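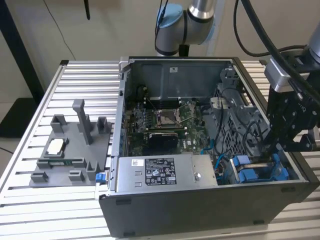

Old office towers are some of my favorite things to open up, and this spring the bench group at Aluvham finally gave me a reason to do it with other people in the room! We had a stack of them to go through, all in different states, and the plan was to see what was worth keeping and learn our way around the insides while we were at it. My favorite way to begin is with the tower on its side and the panel off, so the whole layout is there at once: green motherboard in the middle, silver power supply along one side, and those bright blue latches on the drive caddies, which I love more than any grown adult should. Somebody at a design desk decided the parts you're meant to grab should be blue, and years later it still works on me every time.

The gallery is in reading order, with the pictures first and my notes after. They're written for anyone who has only ever seen the outside of one of these machines.

The socket
An empty CPU socket always looks a bit solemn to me, just the silvery metal retention frame and its thin lever. This is the part to be careful around. The contacts down in a socket can be very fine, and I tell every newcomer to keep fingers, sleeves and screwdrivers well away from it.

The processor
It has a place of its own in the gray tray to the left of the tower, whitish-silver heat spreader and all. I'm a huge fan of trays with pockets. My first teardown, back when I was 14, ended with every part in one cereal bowl (never again), and a pocket for each piece makes the whole job calmer.

The little green board
In front of the processor, standing in its own slot between gray blocks. Small circuit boards like this are the easiest things to lose under a sheet of paper, so a slot is perfect. Hold them by the edges!

The memory slots
Dark, narrow, and on both sides of the socket. Vojtěch Doležal taught me to look at the notch in a memory stick before going anywhere near the slot with it, and I have passed that on to everyone I've worked beside. If it needs a real shove, turn it around and look again.

The heatsink
Just below the socket sits a smaller one, black and finned. People tend to skip right past these in favor of the big cooler, but I think the fins are lovely, and they collect dust like you wouldn't believe. A soft brush and some patience are all I use.

The cables
Black ones and thin blue ones, looping all over the drive end. I know tidy cabling is the fashion, but I have a soft spot for a case where you can follow each wire by eye and work out where it's headed.

Shahab Mahmoudi is collecting everybody's notes for the next bench day, so if you spot something I've mislabeled, pass it along to him. Bring a brush if you have one, and bring any tower you've been meaning to open!

Page put together April 2019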